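Nomville laundry service moves sorting to the bedroom

October 6, 2022

2 comments 48 shares

Gondier, the household laundry service operating in Nomville, has changed the way it handles clean clothing. Garments are now folded and stacked in the customer's own home, on a bed sheet spread out for the purpose, and no longer at the depot on Krishnan Road.

The change follows a trial in February covering 122 households. Under the old system, folded items were bagged at the depot and often had to be refolded on arrival. Knitwear came off worst – ribbed cuffs and hems hold a crease if they are packed under weight.

The new procedure sets a stacking order. Dark garments go at the bottom and lighter or brighter colours on top, so that lint from the brighter cloth can be seen and picked off before the pile is put away. Thick items are folded into a bundle and kept to one side, as they make a stack lean.

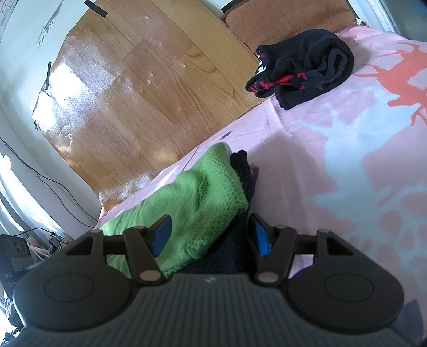
Demyd Tkachenko thinks the order should be reversed for knits, with the heaviest band always at the bottom whatever its colour, and would like the service to leave ribbed hems unfolded altogether. Gondier says customers can ask for this when booking.

A standard visit takes around 48 minutes. Customers supply the sheet, which should be clean and dry, and clear a bed or table before the visit. Hanging items are not included and are still returned on rails.

Ravindran Shetty, who ran the trial, said bookings under the new system are open to all existing customers. New customers will be added to a waiting list, which stood at 128 names when it was last updated.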